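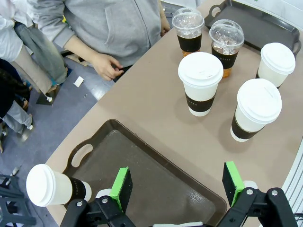 Trays and drink cups on the table

Having a mob over in a small kitchen

My kitchen is tiny. One decent stretch of bench, a sink that fits a single roasting pan if you tilt it, and a fridge that was bought for a smaller household than the one we ended up with. And I love having people over! We had 19 for lunch in October and I sat down for nearly all of it, which is a personal best, so I've finally typed up the notes that used to live on the back of an envelope in the cutlery drawer.

We use cookies to remember your preferences and see which pages get read. Accept | Manage settings

The night before

Empty the dishwasher before bed. If you only take one thing from this page, take that one. Waking up to a full load of clean plates when you need somewhere to put dirty mixing bowls sets the whole day back, and you'll be unloading it with one hand while somebody asks you where the bottle opener is.

Empty the kitchen bin too, even if it's only half full, and drop a couple of spare liners in the bottom underneath the one you're using. When the first bag goes out, the next one is already there.

Then the fridge. Everything that won't suffer for a day comes out: jam, mustard, soy sauce, the unopened juice, that jar of pickled onions. I put them in a washing basket in the laundry, where it's cool, with a tea towel over the top. You'll be amazed at the room you get back — a whole shelf, in our case, and it's the tall one.

Wash your salad leaves now and roll them up in a clean tea towel, then put the whole roll inside a plastic bag. They'll be crisper the next day than if you'd done them fresh. Herbs get the same treatment in a smaller cloth. Leave the tomatoes alone until an hour before and don't put them in the fridge at all.

Drinks somewhere else

Get drinks out of the kitchen. Everybody who wants a drink walks through your cooking otherwise, and they stop to chat, and it's lovely and you burn the onions. A side table on the verandah is perfect, or the top of a bookcase, or a card table in the hallway if it's raining. Trays are wonderful for this. One for clean cups, one for used ones, and people work it out for themselves without any sign. Mine are plastic with a raised rim, so a spill stays put until I can get to it.

For keeping things cold, forget the nice ice bucket and use the laundry tub, or an esky with the lid left off for the first hour. Add water to the ice! A bottle sitting in iced water chills much faster than one sitting on dry cubes, and a good handful of salt makes it faster again. Wipe bottles as they come out or you'll have puddles right down the hall.

I make one big jug of something without alcohol and put real effort into it. Last time it was cold black tea with orange slices and mint, and it went before the wine did.

Bench space you didn't know you had

Pull out a drawer, lay a heavy chopping board across the top, and you've got a spot for buttering bread. Check it's steady and keep it for light jobs only. No hot pans, no big knives.

The ironing board is my other favourite. Set it low with an old tablecloth over it and it will hold bread baskets, napkins and a stack of plates quite happily. Push it right up against a wall so it can't be bumped from behind.

If your stove is gas and you've finished with it, wait until it's properly cold before you even think about putting anything on top. I have a melted spatula that can tell you the rest.

Keep one patch of bench clear at all times. I run a strip of masking tape around mine. It looks mad, and it stays empty, and when the roast comes out there is somewhere to put it.

Serving

Cook things that are happy lukewarm. Roast pumpkin, a big potato salad, slow lamb that can sit under foil, a tray of beans with lemon. Meat and anything with mayo or cream goes back in the fridge well before the afternoon gets away from you, particularly in hot weather, and I set a timer on the oven so I don't rely on my memory.

Put plates at one end of the table and cutlery at the other. People pick up their knife and fork last, when they've got a plate to rest them on. Pull the table out from the wall if you can so there's a queue down each side.

Cut the cake before you bring it out, unless there are candles. Half the crowd will say no to cake and then eat a slice that's already cut!

The clean-up

Fill the sink with hot soapy water before lunch is served and drop the used cutlery straight in. It doesn't get scrubbed, it just soaks, and by the time you turn up it's almost done. Keep the sharp knives out of there, on the windowsill or wherever you can see them.

Scrape plates into an old ice cream container with the lid handy. Ours goes to the chooks, minus the onion and avocado.

For tea and coffee rings on cups, make a paste with bicarb and a few drops of water and rub it round with your finger. Plastic trays that have gone sticky want warm water and dish soap, a soft cloth, and a dry straight after. Steel wool will scratch them. Stack them only when they're fully dry.

Tablecloths: blot red wine, don't rub it, then rinse from the back under cold water. Candle wax goes in the freezer, cloth and all, and you snap off what you can the next morning.

A word on gear

You don't need much. My big jug is an Ernlow from the op shop and I paid 59 cents for it, chip and all. The cling wrap cutter is a Plurkier and I'd be lost without it. If you're buying anything new, make it a second set of tongs.

Want more like this? Pop your email in the box and the newsletter will land on Monday mornings. Unsubscribe whenever you like.

Comments (4)

Verandah Cook
The tape on the bench! Did it on the weekend and my lot walked around it like it was electrified. Thank you.

mulch_and_marmalade
Does the salt in the ice water take the labels off? Mine slid off a whole lot of bottles at Easter and I couldn't tell the sparkling from the dry.

Postcode 3325
I'd add: freeze water in old yoghurt tubs through the week. Big lumps last much longer than the servo ice, and you save a trip into town. We also use an Iveck trolley for the drinks but it's a pain over the door track.

soggybottom
Not sure about the ironing board, mine has a wonky leg and I can see exactly how that ends. Going to try the drawer one though. How thick is your chopping board?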